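To: Cell maintenance list
From: Wullotdale Automation Workshop
Date: 2 November 2024
Subject: Re: Flower cell, grip settings after finger pad change

Dear colleagues,

Jitendra Nautiyal wrote:

> After the pads were replaced on both arms, the left
> gripper marks the thinner stems. The right one lets
> the heavier roses turn. We restored the saved settings
> from Grasonlow and the fault is the same. Should we
> recalibrate both arms, or only the grippers?

Only the grippers, in the first instance. The arm calibration is stored separately and is not affected by a pad change. The saved settings hold the closing position for the old pads, and the new Nieto pads are thicker. Restoring the file puts the old error back each time.

Please set the closing position again for each gripper, with the arm in hold and the speed limit on. Record the values on the cell sheet before leaving the station. 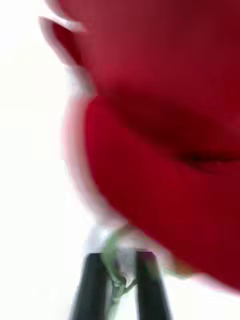 Stem position between the fingers matters more than grip force. The artificial stems are stiff at the joints and softer between them, and a grip taken on a joint will read as closed too early. When the bloom is held close to the wrist, as may be the case with the large blurred red shape over the fingers in this view, the wrist camera has very little left to work with, and the operator should judge the grip from the fixed camera. Lower the force in small steps until the stem slips, then go back up one step and save. The workshop's own cell settled at 29 on the left and 56 on the right, in controller units, but these should not be copied to another station.
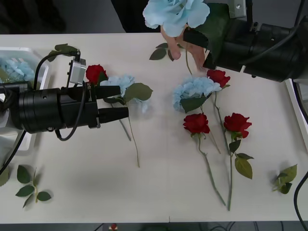
The two arms should then be tested in turn before they are run together. Leave the second arm in hold while the first is being tested. Cables are to be checked at the same time - a loop that clears the table at rest may still catch when the wrist is turned through its full range. If a cable pulls tight, release the clamp nearest the wrist and reseat it. Do not take up the slack at the base.

The order of work is as follows.

1. Clean both pads with a dry cloth and check that the screws are seated.

2. Set the open position first, then the closed position. Parameter 329 holds the open value and 359 the closed value on the Cureo controller.

3. Stand one stem upright in the black holder and approach it slowly from the side. Stop before contact and confirm that the fingers are centered on the stem.
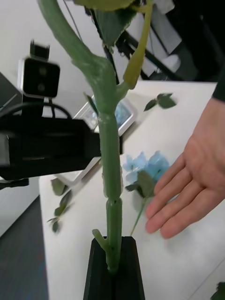

4. Close, lift and hold. If the bloom turns in the grip, repeat step 2 for the closed value only.

5. Carry out one handover to an open palm at reduced speed. The person receiving the flower keeps the hand still until the arm has stopped, and a second person stays at the stop button.

Step 5 should not be left out when time is short. A grip that holds well in a straight lift can still shift when the wrist tilts toward the hand, and a rose held just under the bloom will behave differently from one held lower down.
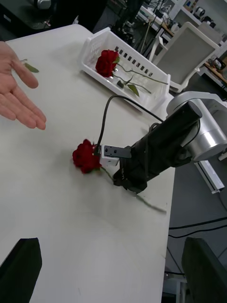
Aarti Tyagi replied to the first draft of these notes that step 5 should be done on both arms, even where only one set of pads has been changed. In her view the two grippers drift apart if they are checked on different dates, and the handover is where the difference shows. The workshop agrees, and the cell sheet will be amended in December.

Until then, please write the second result in the margin of the current sheet - left arm first.

Regards,
Wullotdale Automation Workshop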